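From: Odair Peixoto
To: Pliststead cell users
Subject: Re: Drive carrier pick keeps drifting

> Hi all, we moved our cell to the other bench in May and the pick on
> the drive carrier hasn't been right since. Did you re-teach everything
> or only the fixture points? And how often do you go over the finger
> screws?

Hello, and thanks for writing, because I went through the very same headache and I'm glad to have company!

The short answer is that I re-taught everything, the fixture first and then the tower. I put the case on its side with the panel off and push it into the same corner of the table every time. Then I run the arm at the slowest speed I have patience for (a big mug of coffee helps) and watch each approach point.
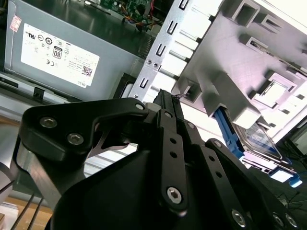
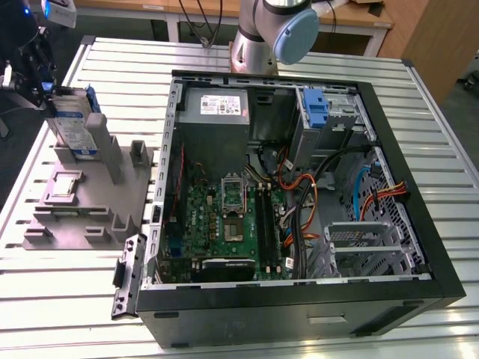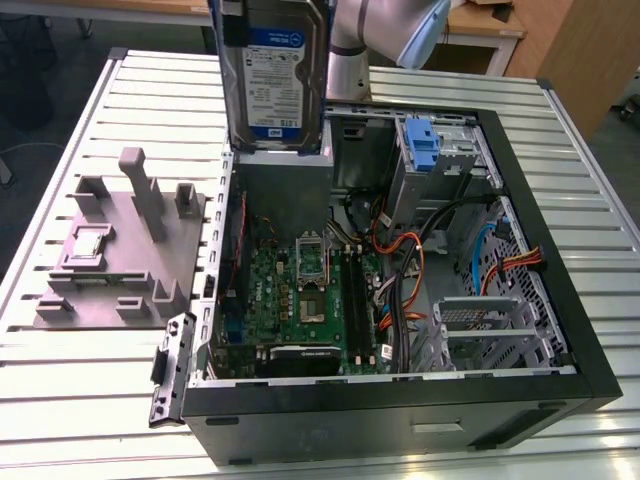 Wrist camera first, then the bench camera twice.

Our points live in a file called Parkura, and I keep the old copy until the new one has run 60 picks in a row. The counter on the cell was at 3,573 when I last looked, and I go over the finger screws every 2,000, plus once after any bump. Snug is plenty, please don't lean on the key. While you're there, wiggle each link by hand with the power off. If one feels sloppy, re-teaching won't save you.

Do tie back any loose cables before you start, too. I lost a whole afternoon to one that kept catching a finger, and I blamed the calibration the entire time.

If yours still drifts, send me your points file and I'll happily lay it next to mine.

Warmly,
Odair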